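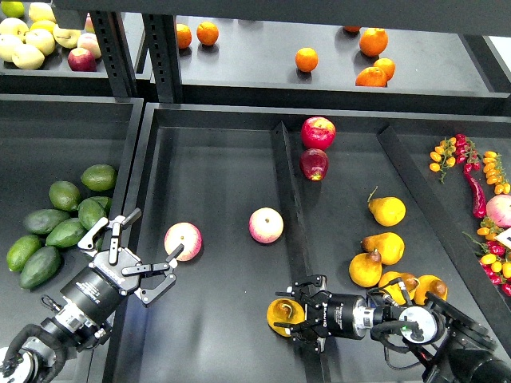

Step 2: Pack for the walk to Lelden

Lay everything out on the bed the night before, and be kind to your shoulders! The path from Plillitow is 12 miles, with no shop until the very end, so bring lunch, plenty of water and a few apples or oranges. 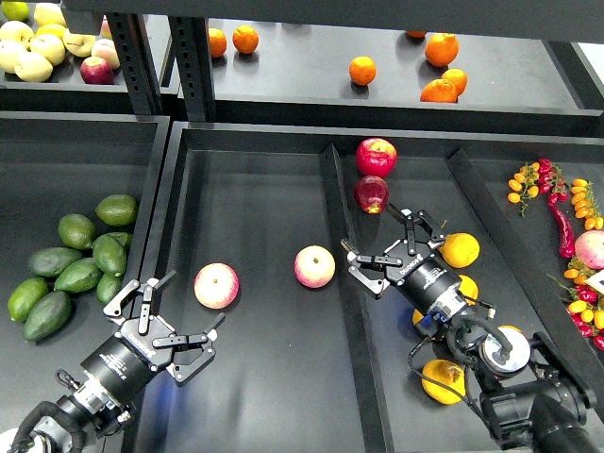
Roll your spare clothes tightly and keep your waterproof at the top - you'll be glad of it on the ridge, especially if you go in February.

Step 3: Book your bed

Ring the hostel at Stistwood before you set off and ask for a late supper.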